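Hi Nomvula,

June update on the Presamar grasp planner, as promised, and a bit longer than usual because there's a fair bit to tell you (mostly good!).

The big thing this month was getting perception to cope with cling wrap. You'll remember the depth map used to go to pieces on anything shiny, and the planner would then go after a highlight as if it were a solid edge. Hagos Gebretsadik rewrote the segmentation step so it works from colour first and only brings depth in afterwards, and it's made a huge difference. We labelled 2,000 wrist camera frames to train it, which took longer than I'd budgeted for and which I never want to do again.

The other half of my month went on the approach controller. The old one slowed down in steps, and each step gave the arm a little jolt. It now follows one smooth speed profile all the way in, and the finger spacing gets updated as it goes instead of being fixed at the start. I ran the wrapped food set through both versions on the Woker bench. The new one finished 17 of the 18 items, and the one it lost was a soft roll that the planner measured too wide.
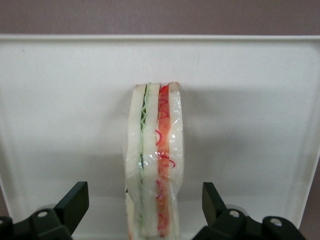 Does the planner need to know what's inside the wrap?

It only needs the outer shape and a limit on how hard to squeeze. We set that limit by product group in a config file, so adding a new filling doesn't mean retraining anything.

Tooling next. I finally sorted out the replay viewer, so you can scrub through a run and see the camera view, the mask and the planned finger path side by side. It sounds like a nice-to-have, but Hagos found two timing bugs with it on the first afternoon. One of them was a 40 millisecond lag between the camera clock and the arm clock that I'd been blaming on the network for ages. Sorry, network.

Not so great: the Trolside integration is behind. Their message format changed and our adapter drops the product group field, so everything falls back to the default squeeze limit. It's safe enough, but it's too gentle for the heavier items and they slip. I've got a fix half written and need a day on their test server to finish it. If you could nudge them about access, that'd be a great help.

I've also parked the Minhas simulator work for now. Its model of soft packaging is too stiff to tell us much, and I'd rather spend the hours on real runs. Happy to argue about that one if you feel strongly!

Spending is on plan, apart from the labelling time, which I've covered by pushing the documentation cleanup back a bit. Next up is the width estimate for soft items, then the Trolside adapter as soon as we can get in. Hagos and I are both on the bench Friday from 10 am if you'd like to drop by and try the replay viewer yourself.

Cheers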